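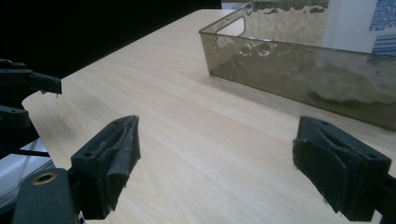 The Sutcliffe Laboratory at the Stotness Institute studies how robots can learn to handle household goods from recordings made by people. Work in the Contact and Wear project begins at an ordinary table, where an operator performs a task with a hand-held gripper and the motion is recorded from the point of view of the tool. The project asks what happens to those recordings as the tool ages. The rubber pads on the two fingers in this view are scuffed and dusty, with frayed edges on the one at right, and pads in such a state grip differently from pads fresh out of the mold. The smoky-brown bin behind them belongs to the same inquiry, as tinted, see-through walls are among the surfaces that learned controllers find hardest to place correctly in space. The page introduces the recording method, the comparison carried out on worn and new pads, and the main findings to date.

Bench work
The open fingers resemble the starting position for a recording. Each recording begins with the tool held over clear tabletop and the jaws fully apart, so that the learning software receives the same opening view whatever the task that follows.

The recording method

In the method used by the project, no robot is required while a task is being demonstrated. The operator holds the gripper directly, approaches the object, closes the fingers, moves the object to its destination and lets go. The position of the tool and the opening of the fingers are logged throughout. A controller is then trained on the collected recordings and transferred to a robot arm fitted with fingers of the same shape.

The approach has practical advantages for a small laboratory. Operators need little training, and recording can take place at any table with enough light. It also preserves details of human handling that are difficult to program by hand, such as the slight tilt an operator gives the tool before reaching over the wall of a bin, or the short pause before release.

It carries one assumption that the project was set up to examine. The method supposes that the fingers on the hand-held tool and the fingers on the robot behave alike. This holds when both are new. The hand-held tools, however, see far heavier use than the robot, and their pads age much sooner. An operator adjusts to an aging pad without noticing, by squeezing a little harder or choosing a different place to hold the object. Those adjustments are stored in the recordings and passed on to the controller.

Tasks and materials

Recordings were made at the Purkow bench, a wood-topped table in the laboratory's main room. The bench is kept as plain as possible, and the containers and boxes used in a session are placed by the operator according to a written plan. The plan varies their position and angle between recordings.

The comparison used nine objects of everyday kinds, among them a cardboard carton, a folded dishcloth, a plastic bottle and a bar of soap in its wrapper. Operators lifted each object from the table and placed it in an open-topped bin, then carried out the reverse task, removing the object from the bin and setting it down at a marked place. The second task is the more demanding of the pair. The fingers must clear the wall on the way in and again on the way out, with the object held between them.

Tinted bins were included at the suggestion of Piroska Oláh, who leads the perception work in the laboratory. Reflections move across such a wall as the tool moves, and shapes on the far side appear bent or displaced. A person discounts these effects readily. A controller trained on too few examples may treat a reflection as an object and attempt to close on it.

Worn pads and new pads

The central comparison was between two pad conditions. In the first, operators worked with pads that had been in regular service since the previous June and had been neither cleaned nor replaced. In the second, the same operators repeated the same plan with unused pads from the same mold. More than 50 recordings were gathered for each object in each condition, and a separate controller was trained on each set.

Both controllers were then tested on the Stevel arm, the laboratory's standard test robot, fitted first with worn fingers and afterward with new ones. Each controller was thereby tested once on fingers that matched its training and once on fingers that did not. Test placements were drawn from a plan that had not been used for recording.

Operators were told which pads were mounted. Concealing this was considered and set aside, as the difference can be felt within the first few grasps. The order of the conditions was varied between operators to limit the effect of practice.

Findings

Matched fingers gave the best results in both conditions. A controller trained with worn pads and tested with worn pads performed nearly as well as one trained and tested with new pads. Wear alone did not prevent a controller from learning the tasks.

The mismatched tests showed a clear and uneven loss. Controllers trained with new pads performed poorly on worn fingers, with most failures occurring on smooth, rigid objects. The usual failure was a slow slip during the lift, after a grasp that had appeared secure. Soft objects, such as the dishcloth, were affected very little.

The opposite mismatch was milder. Controllers trained with worn pads closed more firmly than necessary on new fingers and sometimes dented the cardboard carton, but they seldom dropped it. The firmer squeeze is consistent with the adjustments described above. On review of the logs, the finger opening at the moment of lifting was smaller in the worn condition for the same object and the same operator.

Combining both sets of recordings produced a controller that performed acceptably on either type of finger. The gain was largest when the controller was also given a short record of recent finger motion, from which it could presumably judge how the pads were gripping. The laboratory regards this last result as preliminary.

Results for the tinted bins were less conclusive. Removing an object remained harder than placing one in, and errors were more frequent when other printed packaging stood close behind the bin. Dr. Oláh's group is preparing a follow-up study in which the background will be varied in a more systematic manner.

Changes to laboratory practice

The following measures have been adopted for all projects that use hand-held grippers.

Pads are photographed at the start and end of each recording session, and the photographs are stored with the recordings.

Each pad carries a service log. Pads are no longer moved between tools without an entry in the log.

Left and right pads are replaced together. Uneven wear between the fingers caused objects to turn in the grasp and was difficult to identify from the recordings alone.

Dust is recorded and left in place unless cleaning forms part of the session plan. Cleaning partway through a session changes the grip noticeably and makes the earlier and later recordings difficult to compare.

Retired pads are labeled and retained. Several have since been used for testing on the robot, where a known state of wear is of value.

Limits of the study

The comparison covers one finger shape and one rubber compound. Other materials may age in a different manner, and harder pads may show little change over the same period. All recordings were made indoors on a dry tabletop under even lighting. The operators were members of the laboratory with prior experience of the tool, and it is possible that newcomers would adjust to worn pads less consistently.

The laboratory has not yet established a reliable measure of wear. The photographs are graded by eye against a reference set, and two graders may differ on pads in the middle of the range. Work on a simple friction test that can be carried out at the bench is under way.

Project staff and contact

The Contact and Wear project is directed by Saskia Whitcombe. Perception work is led by Piroska Oláh. Requests for the session plans, the pad reference set or the service log template may be addressed to the project office at the Sutcliffe Laboratory. Visits to the Purkow bench can be arranged for research groups and classes by prior appointment.

Photograph: Stotness Institute, Sutcliffe Laboratory. The photograph may be reproduced for teaching and for noncommercial publication with credit to the laboratory.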